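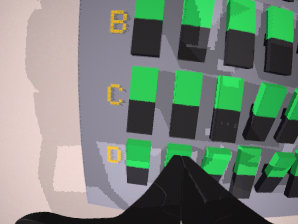
How often should you check the pressure in your bike tires?

Once a week if you ride most days, and before every ride if your tires are narrow and you run them hard. A fat commuter tire can go two weeks without trouble, though I wouldn't leave it longer than that.

How to set bike tire pressure without believing everything you read
by Hamish Wihongi
Filed under: Maintenance, Tires

Pressure advice comes in two flavors. One is the old shop habit of pumping until the tire feels like a plank. The other is the online calculator that asks for your weight, your rim width and the color of your socks, then hands you a number with a decimal point in it. I've used both for years. I don't trust either one very far, and what follows is what I do instead.

What you need

A floor pump with a gauge. A hand pump is for emergencies. A separate gauge is nice to have if your pump is old, and I'll come back to that. You also need a road or path you ride all the time, with at least one rough patch on it. Mine is the lane down to the river at Guvthorpe, which has been patched so often it's mostly patch.

Step 1. Read the sidewall, then calm down

The side of the tire has a maximum printed on it, and sometimes a minimum. Check the rim too, as some rims carry a lower limit than the tire does. If the two disagree, go by the lower one.

The maximum is a limit. People treat it as a target, and I blame the shops for this. A customer who leaves with rock-hard tires feels fast in the parking lot and doesn't come back that week with a pinch flat. He does come back later complaining about his wrists and gets sold new bar tape.

Step 2. Find out whether your gauge lies

It probably does. The question is whether it lies the same way every time. Pump the tire up, write down the number, unhook the pump, hook it up again and read it again. You'll lose a little air in the hose when you reconnect, so expect a slightly lower reading. If the second number is wildly different, the gauge is no good or the seal in the pump head is worn.

Geeta Chaudhary lent me her pump last March and it read 11 psi higher than mine on the same wheel. We never did settle which was right. It doesn't matter much. Pick one pump, stick with it, and treat its numbers as your own private scale. This is also why I laugh at anybody quoting me half a psi.

Step 3. Start somewhere

Take a calculator's figure if you want one. Any of them will do. Or start at the middle of the range printed on the tire, if it gives a range. If it only gives a maximum, come down a good way from it, and further if you're light or the tire is wide.

The rear wheel carries more of you than the front does, so the rear gets more air. I start with the front 2 psi lower on a skinny road tire and go further apart on a bike with racks and bags.

Step 4. Ride it and pay attention

Ride your usual loop, including the bad section. Sit down for it. Standing up hides everything.

Too hard feels like chatter. Your hands buzz, the bike skips sideways on rough corners, and loose gravel makes you nervous. Too soft feels vague. The front seems slow to answer when you turn, and the back wallows if you pedal hard out of the saddle. If you feel the rim knock on the edge of a pothole, stop and add air before you damage something.

Step 5. Change one tire at a time

Let a little out of the front. Ride the loop again. If it's better, let out a little more. Keep going until you don't like it, then go back up one step. Now do the same with the rear.

Yes, this takes a whole afternoon. Manuela Palumbo, who I ride with on Sunday mornings, says she did it in one lap by squeezing the tires with her thumb. She has also walked home from Nundon pushing her bike, so weigh that up as you like.

Step 6. Write it down

Put the two numbers on a piece of tape and stick it to the pump. You will not remember them. I have been certain I'd remember them and ended up doing the whole business over.

Things I'm not convinced by

Nitrogen. Ordinary air is mostly nitrogen already. I've seen a place in Caldeira charging for it.

Changing pressure for every little shift in the weather. Pressure does drop when it gets cold, that part is plain physics, but if you check weekly you'll catch it anyway.

"Harder is always faster." On a perfectly smooth track, maybe. On the roads I have, a tire that bounces is wasting your effort, and you're the one getting shaken.

"Softer is always faster." The new version of the same mistake. There's a bottom to it and you find it with your rim.

Comments (3)

Harish Kandpal
Does this go for tubeless as well?

Hamish Wihongi
Same method. You can go lower because there's no tube to pinch, but you can still dent a rim, and a very soft tire can burp air in a corner. Go down in smaller steps.

Jarrah Rewi
Been running 33 front and rear on my commuter forever and never had a problem. Tried dropping the front after reading this and I'll admit the tram crossing is less horrible. Not touching the rear.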